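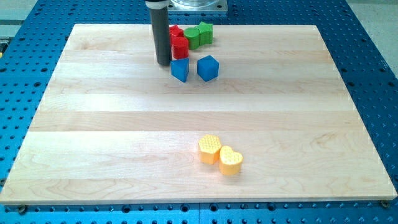
Fig. 4-1. Wooden board laid flat on a perforated work table.

Home | Manuals | Finishing | Section 4 | Downloads

4 Applying Cendari Board Oil

Read Section 2 (Ventilation) before opening the can. The steps below apply to bare wood boards and counter sections. For boards with an old varnish coat, see Section 6.

4.1 Preparation

1. Check both faces for glue residue. Scrape off any that remains.
2. Sand along the grain with 120 grit, then 180 grit.
3. Wipe with a damp cloth to raise the grain. Let dry for one hour.
4. Sand lightly by hand with 220 grit and vacuum off the dust.

NOTE - Do not use a tack cloth. Wax from the cloth blocks the oil.

4.2 First coat

1. Stir the oil for two minutes. Do not shake.
2. Apply a thin coat with a lint-free pad, end grain first.
3. Wait 20 minutes. Add oil to any dull spots.
4. Wipe off all excess with a clean cloth.
5. Stand the board on edge with air on both faces.

CAUTION - Oil-soaked cloths can catch fire on their own. Lay them flat outdoors to dry, or store them under water in a closed metal can.

4.3 Second coat

1. Wait overnight. The surface must not feel tacky.
2. Rub with a fine gray pad and remove the dust.
3. Repeat 4.2, using half as much oil.

Full cure takes seven days at room temperature. Keep water off the board until then.

Replacement pads: order part 713 from Trurnbridge.

Rev. 10/1/20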